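Packing for a Small Print Shop: A Conversation in Putville

The workroom behind Jilus is a long way from what most people picture when they order a photo block online. Jilus sells landscape photographs set in clear acrylic, and the owner has packed them by hand since the shop opened in Putville. I spent a morning there asking how the packing is done, and how it changed after a bad month.

The bad month was June. "We sent 164 blocks to a hotel in Zamora," the owner said. "They were for the guest rooms. I had stacked them flat with paper in between, which is what I'd always done, and when the hotel opened them the faces were scratched. It wasn't all of them, but it was enough that I had to call and say we'd redo the order."

Acrylic is tougher than glass if you drop it, the owner explained, but it marks easily. Two blocks sliding against each other in a truck will leave fine lines on both, and those lines show up as soon as the block is near a window. Paper doesn't help much. "Paper moves. And if there's a bit of grit on it, you've made sandpaper."

The replacement order went out in cardboard dividers, the slotted kind used for bottles and glassware. Each block gets its own compartment and stands on edge. The dividers come from a box maker in Wamholm and arrive flat.

I asked whether they were hard to put together. "The first one took me a long time. You have strips with slots facing up and strips with slots facing down, and if you start with the wrong one you have to pull it all apart. Now I do the long strips first, stand them up, and drop the short ones across."

The compartments are a little wider than the blocks. That was a choice, the owner said, and one that cost some money. The box maker offered a tighter grid with more spaces in it, but a block pushed into a tight space drags against the cardboard on the way in and again on the way out. The wider grid lets a block lean. For shipping, the gap is filled with a folded sheet of foam. For storage in the workroom it's left open.

"People see them leaning and want to straighten them," the owner said. "You can leave them. Leaning is fine. What you don't want is two in one slot."

The same dividers are now used for sorting. When prints come back from being mounted, they go into the grid by subject, so that someone filling an order can look down and see which one to take. The forest pictures sell best, mostly autumn ones. Coast pictures sell in the summer and hardly at all after that.
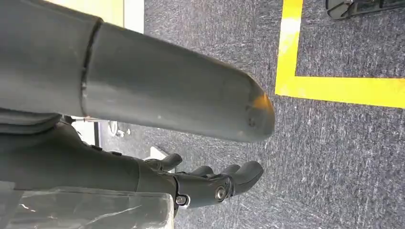
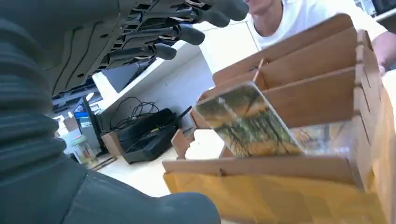
I asked about plastic wrap, which a lot of small sellers use for everything. The owner uses it on the outside only, around a finished carton when rain is likely. "I don't put it against the acrylic. It clings, and then the customer has to peel it, and they do it with a fingernail or a key." Inside, each block has a soft sleeve, open at one end.

Fingerprints are the other complaint. The owner handles the blocks by their edges and wipes each one with a damp microfiber cloth before it goes in the sleeve. Window cleaner is kept out of the room. "Some of them have ammonia, and that can haze the surface. Water and a drop of dish soap is all I use."

A carton for eight blocks takes a few minutes to pack, longer than it used to. The owner doesn't mind that, but has raised the shipping charge by 2 dollars to cover the dividers and the foam. So far there have been few questions about it. Customers are asked to send the dividers back if they're ordering again, and the hotel did — they came back flattened and tied with string, and most were good enough to use a second time.

The next thing to fix is the labels. They go on the end of the carton now, and drivers still set the cartons down on that end.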